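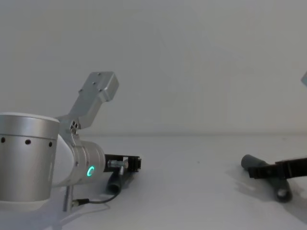 Robot arm at a white tabletop.

Media Monitoring Project: Progress Report to the Marciniak Fund
13/09/2020

1. Work completed

The project records how broadcast interviewers put questions to elected politicians, and whether members of different parties are treated alike. In this period the team coded 588 interviews from the evening programmes of Vunar and Jamau, against a target of 781 for the full grant year. Each interview is read by two coders working separately. Where they disagree, the transcript passes to Halina Stępień for a final decision.

The coding guide was revised in March. Interruptions are now recorded separately from follow-up questions, as the earlier guide had treated the two as one - a point raised by Wojciech Szewczyk in his review of the pilot. Interviews coded before the revision have been read again under the new rules.

2. Delays

Transcripts from Kesumov arrived later than agreed and 90 of them lacked speaker names. These have been returned for correction and are not included in the figure given above. The comparison of morning and evening programmes will therefore move to the next reporting period.

3. Public complaints

The team also holds about 2000 viewer complaints concerning political coverage. Sorting by subject has begun under Wanda Zieliński. No findings are offered at this stage, and the Fund is asked not to quote from the draft tables.

4. Spending and next steps

Spending remains within the agreed budget. A small underspend on travel is held over, and we request permission to use it for further transcription. The interim findings will be sent to the Fund once the Kesumov material has been coded.

Submitted by Zbigniew Walczak, Project Lead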